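Two-arm garment folding demo fails about one cycle in five at our open day rehearsal, what to check first?

Posted in: Automation and Motion Control > Demonstrations and Training
Viewed 2982 times

grinberga_cell
26 September 2018

We are running a folding demonstration at the Grīnberga site for an open day in December. Two fixed arms, one on each side of a square mat, a single overhead camera looking down, pick points from a segmentation step and then a fixed fold sequence. The item for visitors is a pair of jeans. The sequence is pick, lift, shake out, lay flat, fold in half along the inseam, fold twice across.

Towels and T-shirts are fine. With denim the first pick often goes wrong. The gripper closes on two layers, or on a seam, and when the arms separate the garment comes up as a lump. From there the flatten step never recovers and somebody has to stop the cell and reset by hand. In rehearsal we ran 18 cycles from a random drop and had to intervene in 5 of them. 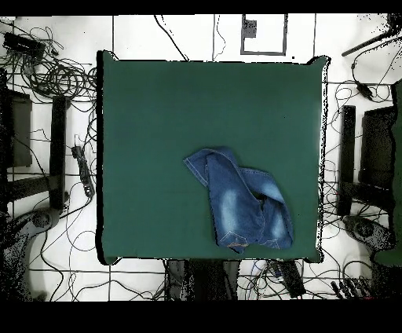
The start state is whatever you get from dropping the jeans from waist height. We do not want to pre-arrange them, as the last group of visitors at our Filham site noticed the operator smoothing the garment out before each cycle and asked about it for the rest of the tour.

What I have tried so far:

Lowered the pick height by a few millimeters. More double-layer picks, fewer misses.
Raised closing force. No change except marks on the fabric.
Changed the room lighting. Segmentation outline is a little cleaner, pick result the same.

The outline of the garment against the green mat is good. The problem is inside the outline. The wash on this pair is uneven, and the software seems to treat the pale areas on the thighs as edges or separate layers. Depth is noisy as well, mostly at the borders of dark objects.

Is this a perception problem or a grasp problem, and which would you fix first with limited time? Replacing the camera is not possible before December.

nedholm_motion

Both, but fix the perception side first. It costs less.

If pale areas are being read as edges, your pick selection is using color where it should use depth. Color is good for separating garment from mat. Inside the garment it tells you very little on faded denim. Keep color for the outer mask, throw it away after that, and choose pick points from the height map only. Filter the depth before you do anything else with it. A median over several still images is enough for a static garment, and the cell is not moving at that moment so you lose very little time.

Second, mask out everything that is not mat. A fixed polygon in robot coordinates, pulled in slightly from the mat edge, set once after calibration. If any part of an arm base, upright or cable can get into the candidate list, sooner or later one will be selected. Check the candidate list in the log and do not rely on the overlay on the screen.

Third, do not try to get the correct pick from a random heap on the first attempt. Add a separate opening stage:

Pick the highest stable point, any layer.
Lift until the garment hangs clear of the mat.
Find the lowest hanging point and take it with the second arm.
Release the first arm, let the garment swing out, find the lowest point again.

After two or three regrasps a pair of trousers normally hangs from a leg hem or from the waistband, and you can tell which by the width at the top. Only then start your fold sequence. It adds time per cycle, but visitors like watching the regrasp more than the fold.

Set a limit on the number of regrasps. We use 7. After that the cell drops the garment on the mat and starts again without an operator.

On the gripper: thin fingertips, one with a soft pad and one plain, approaching at an angle. Coming straight down on denim you will always catch two layers where it is bunched up.

tk_belts

just use a different pair. plain dark ones without the fade. we did a visitor day with shirts and swapped the striped one for a plain one and the faults went away

also tape your cables down if people are going to walk past it

grinberga_cell

Thank you both. A plain pair is ordered as a spare, although the visitors' sheet says they may hand in their own garment, so the faded pair stays in as a test case.

I moved pick selection to depth only with the median filter. Selected points no longer jump to the pale areas. The mat polygon was already there, but it was set to the outer edge with no margin. It is now pulled in.

The opening stage is half done. The second arm reaches the lowest point on short garments. With the jeans lifted fully clear, the hem is outside its comfortable range and the wrist comes close to its joint limit. Do you lift in a different position, or shift the whole garment toward the second arm first?

nedholm_motion

Shift it first. Move the holding arm to the midpoint between the two bases, then raise. If the wrist is still near its limit, let the hem rest on the mat and pick it from there with a shallow approach. You need the garment mostly extended, and a few inches of fabric lying on the mat will not spoil the width measurement at the top.

Also check the payload setting on the holding arm. Heavy denim swinging on one arm is enough to trip a sensitive collision stop. If you see random protective stops during the regrasp, lower the lift acceleration before you touch the stop threshold, and have whoever signed off your risk assessment look at any threshold change before the open day. The guarding at Cimivville was approved for one set of limits, and we had to repeat the paperwork after a change made the evening before a visit.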